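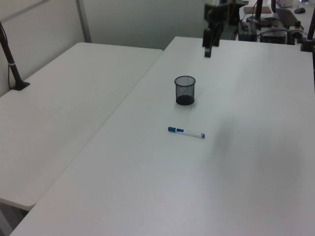 Figure 3. The second station at the Pristcombe open day, with the pen cup and marker set out.

4.2 The open day at Pristcombe

Visitors learn a great deal from a task they could do themselves without thinking, and this guided our choice for the second station. We wanted something small, familiar and quick to put back to the start. The task was to pick up a marker and drop it into a cup, and Figure 3 shows how little it needs: a black mesh pen cup near the middle of a white table, a blue-capped marker lying flat a short distance from it, and the arm hanging over the far side of the tabletop. Because the wall of the cup is a fine wire grid, people standing to one side could follow the marker all the way down, and we were delighted by how much this added to the watching!

The open day was held on June 24, 2018 in the ground-floor laboratory, and 127 visitors signed the book at the door. Groups of up to 14 were brought in by Viorica Ivanov, who gave a short talk at the Rindier station (Section 4.1) before handing over to us. Each group then saw the marker task run several times from starting positions chosen by the visitors. This was by far the liveliest part of the day. Children in particular took great care over their choices, and many of them tried to find the one spot the arm would not like (pointing the marker straight at the cup was a favourite, as was pushing it right up against the base).

In total we logged 471 attempts. The log gives the starting position, the outcome and any remark made aloud that the person at the keyboard had time to type. The outcomes are treated in Section 5; our concern at this point is with the remarks, of which there were over 100. Most came just before the gripper closed. People guessed which end of the marker it would go for, warned it that it was too high, and in several groups cheered it on. After a miss the talk turned at once to causes, and the causes offered were often good ones. One visitor from the Toivonen school party suggested that a marker can roll when touched off-centre, a point we had spent much of the previous November learning for ourselves.

We had planned a written question sheet, following the Plirkine visits, but dropped it after the first two groups. It pulled people away from the table just when they had most to say. The spoken remarks are shorter and messier than written answers would have been, and we found them much richer to work with. The coding scheme we used for them is set out in the next section.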